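Descaling with citric acid - how much for a 1.7 litre kettle?

Kitchen and Household > Cleaning

floralv
Hello everybody. I moved in July to a place with very hard water. In my old flat I cleaned the kettle perhaps twice a year, and now after ten days there is already a white crust on the bottom and small pieces are swimming in my tea. I bought a bag of citric acid powder, 700 g, but the instructions on it are only for washing machines. How much should I take for a kettle of 1.7 litres? And do I need to boil it? My neighbour says vinegar is better, but I can't stand the smell.

The kettle is a Tasora, steel inside, with the heating element hidden under the base.

Regards,
Flor Alvarado

mwakyusa_t
Two level tablespoons, fill to just over the crust with water, bring it nearly to the boil, switch off, leave half an hour. Pour away, rinse three times. Forget the vinegar.

pennyroyal
I must disagree about the heat. I was taught that citric acid should be used warm at most. When it is really hot it can leave another kind of deposit (calcium citrate), and this one is more stubborn than the chalk you started with. I use hand-warm water and leave it for two hours.

mwakyusa_t
I've been doing it hot for nine years. Never had any deposit.

pennyroyal
Then your water is perhaps softer than you think. What is your hardness?

mwakyusa_t
No idea. It's hard. The shower head blocks every winter.

Lợi Lã
I would like to add something, because I have tried both ways in the same kitchen. Our water supplier gives the hardness as 324 mg per litre, so it is not soft at all. With a strong solution at full boil I got a dull grey film one time, which did not go away with rinsing. With the same powder in warm water I never got it. So I think pennyroyal is right in principle, but the strength of the solution matters also. If you take only one tablespoon and throw it away quickly, the hot method can be fine.

What I do now:
One and a half tablespoons to one litre.
Warm water from the tap, not from the kettle.
One hour, lid open, unplugged.
Rinse, then boil once with clean water and pour this away.

For the spout filter I take it out and put it in a cup with the rest of the solution. Please don't scrub it with a metal brush. I did that with my Huva and the mesh is now torn.
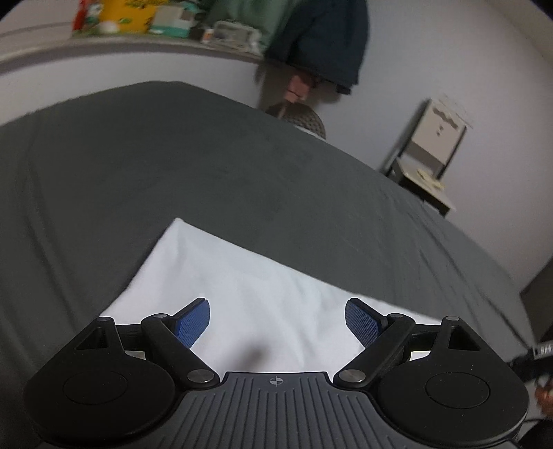
floralv
Thank you for the recipe, Lợi, I will try the warm way first. My filter is plastic and it clicks out easily, so I will put it in the cup too. One more question - can I keep the used solution and do the coffee machine with it afterwards? It feels like a waste to pour it away.

pennyroyal
Please don't. It's already full of dissolved chalk, and in a coffee machine the channels are narrow. Mix a fresh portion. Also read the manual of the machine first. Some makers don't want citric acid inside at all.

Lợi Lã
I agree about the fresh portion. The used one I pour in the toilet and leave it overnight, there it does still some good.

grumblebee
Am I the only one who doesn't descale? It's only chalk, people drink it in mineral water.

mwakyusa_t
Your electricity bill will be interested to hear that.

grumblebee
My bill is fine, thanks. A thin layer on a hidden element makes hardly any difference.

pennyroyal
A thin layer, perhaps. But Flor writes that pieces are swimming in the tea.

floralv
I have done it now. One and a half tablespoons, warm water, one hour. Most of the crust is gone, but there is a ring at the height of the water line that stays. Should I repeat it the same day or wait?

Lợi Lã
You can repeat it the same day. Fill it a bit higher this time so the ring is under water, but stay below the maximum mark. If a little remains, a soft cloth with the same solution should take it off.

mwakyusa_t
Or do it hot.

pennyroyal
Warm!

floralv
Second time warm, with the cloth. The ring is gone except near the handle. Next month I will try the hot way with one tablespoon and write here which one I liked more.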